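Search this site Search Go

Wiping Down the Black Board: our project report, Puvgate workshop module

I picked surfaces for my project and half the group thought I was mad. Who writes a report on a shiny board? But we all share the same worktops at Puvgate, and anyone who's put a drink down on gloss black knows how quickly it looks a mess. So I wanted to know what water does on it, how long the drops hang about and which cloth leaves the fewest marks. It grew a bit from there!

The board came from the Brarkadell offcuts pile. It had a few scuffs already, and I decided to keep them in because a perfect one wouldn't have told me much about real life. I had two cloths to compare, a plain cotton one and a microfibre one, plus the blue paper roll that lives by the sink (which I only used for drying my hands, as it sheds bits everywhere).

What I did

Each run went the same way. I flicked tap water over the board from a small spray bottle, left it, then wiped from left to right in straight passes with no scrubbing. After that I gave it a score for streaks. I did 154 runs with the cotton cloth before I got properly into a rhythm, and 291 in total by the end of May. My wrist has views on that number.

I had planned to let the water sit for 6 minutes every time, but the workshop is draughty in the mornings and the tiny drops were going before I got to them. The bigger beads sat there quite happily. I ended up doing all the proper runs after lunch with the door shut, and I threw out the morning scores. It hurt, but mixing them in would have been worse.

What came out of it

Microfibre won, though not by as much as I'd hoped. Folded into a pad it left a clean finish on most runs, and bunched up in the hand it was no better than cotton. The cotton cloth was fine when it was fresh out of the wash and pretty awful once it was damp, when it just pushed the water about. Scoring was the hardest bit by far. Glare hides streaks on gloss black, so I had to keep moving my head to get a decent look, and I'm sure I was kinder with my scores when I was tired.

Fine droplets are the real nuisance. A big bead goes in one pass but the specks smear into a haze, and then you need a second go with a dry side of the cloth.

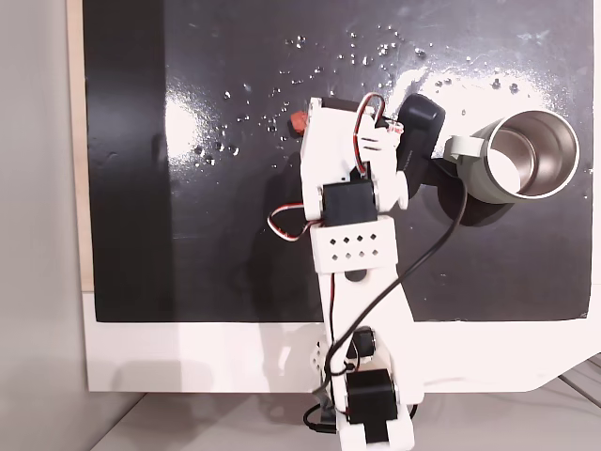
Avram wrote back on the draft that the streak scores needed a second scorer, and that a side light would have made the haze far easier to judge than the ceiling lights did. Both fair points, and I'd do both if I ran it again. I'd also like to try a matt board next to the gloss one.

Comments

Nidis: Did you use softened water? Ours leaves chalky rings on anything dark.

Reply from the author: No, straight from the tap! Rings would be a good follow-up.

Guest: Folding the cloth has sorted out my hob. Thank you.

Contact us | © Puvgate student projects | Back to top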